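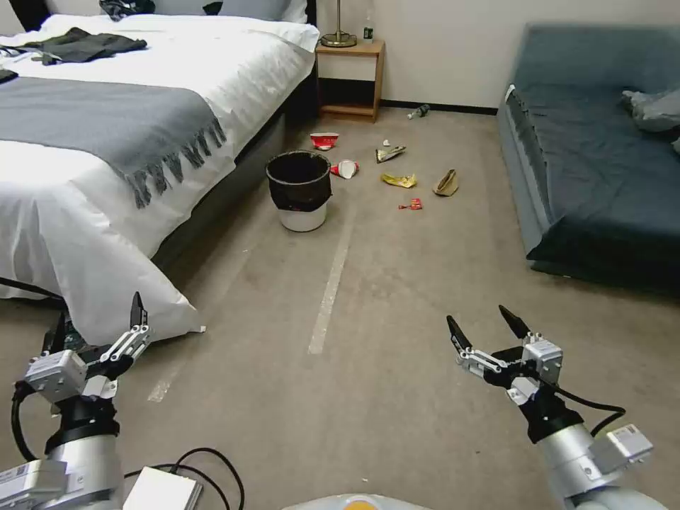 Two arms, one wastebasket, and a guest who evidently ate well.

The Willenmont has 32 rooms and a housekeeping staff of eight, and on Tuesday, June 8, 2021, it let a few of us in to see how the new colleague was getting on. The new colleague is a two-armed robot from Brasska. The housekeepers call it Dunleavy, after a former manager who also had to be told which room he was in.

Its job is trash. Cups, wrappers, chip bags, anything on the carpet that belongs in the bin. Beds stay with people, and so do bathrooms, a division of labor on which Dunleavy was not consulted.

Macarena Gaete has cleaned here long enough to have opinions about bending down. She likes the idea of doing less of it. She is less fond of the new paperwork: a tablet form for each room, with a box for "item unclear." A sock is unclear. So is half a sandwich.

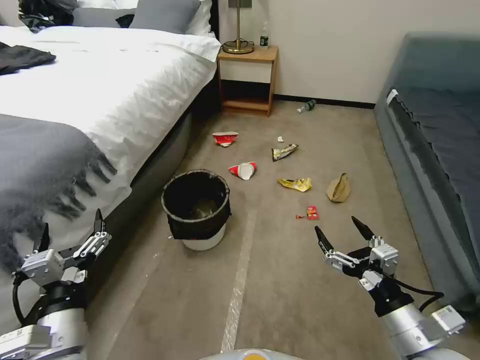

The floor between bed and sofa bed, with cups, snack bags and a small green bottle to collect.

Gus Doucet, who runs the floor, says hours are guaranteed through July. After that he used the word "reshuffle," and Macarena looked at the lamp for a while. She has asked for the extra minutes to go to the bathrooms, where she says they were always missing.

We were given coffee afterward in paper cups. I carried mine to the bin myself.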